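Household chore automation

Household chore automation is the use of machines to do the small, repeated jobs of a home or workshop: clearing, sorting, folding, wiping and putting away. It is usually kept apart from single-purpose appliances such as the dishwasher, which has done one chore well for decades and has never been asked to load itself. The question of whether a general machine can manage the rest has been answered "soon" for as long as it has been asked.

Background

Factory arms work quickly because the factory has been arranged to suit them. Parts arrive in the same place, facing the same way. Homes offer no such courtesy, and a kitchen table can change completely between breakfast and lunch. Early home robots coped by attempting very little, and floor vacuums remain the one type most people have met, generally while it was stuck under a chair.

Fruit handling

Moving fruit between a table and a plate is a common test chore. It is cheap to set up, easy to judge and hard to cheat at. Fruit rolls, bruises and comes in sizes that do not agree with each other, so a grip that suits an orange may send a longan onto the floor.
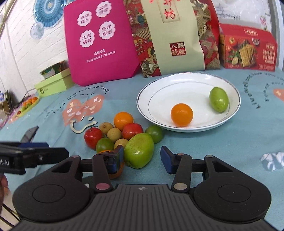 Two-finger hand-held gripper at a fruit-sorting task, with oranges, apples, limes and longans on the cloth.

Much of the training for such chores is done with hand-held grippers. A person carries out the job with the tool, and the record of the movements is used to teach a machine. Critics have noted that the chore does get done this way, by a human, somewhat more slowly than with fingers.

The Hirkbridge trials, begun in April, set 11 chores for machines from two makers, Fomine and Protow. Plate loading was attempted 47 times. The organizers counted a piece of fruit as placed if it stayed on the plate, a rule added after the first morning. 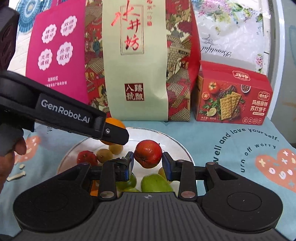 Crowding proved the main difficulty. A machine that can lift one apple from a bare surface may fail when the apple has neighbors, as each touch shifts everything else. Of the 11 chores, four were rated "dependable" and six "dependable with a person nearby." The last, pairing socks, was withdrawn.

Shop-floor work

Results are better in small workshops, where benches are tidier and the staff can be told not to move things. The Sutherland packing line uses a two-armed machine for light boxes and keeps people for anything soft, round or oddly shaped. 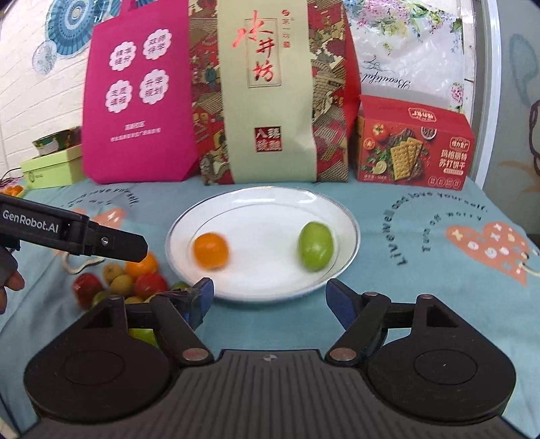
Round goods remain troublesome on the line because they go on moving after they are let go. Protow's answer is a slower release, and Fomine's is a tray with dents in it. The tray is cheaper and needs no software updates.

See also

Dishwasher
Pick and place
Robotic vacuum cleaner

This page was last edited on June 3, 2025.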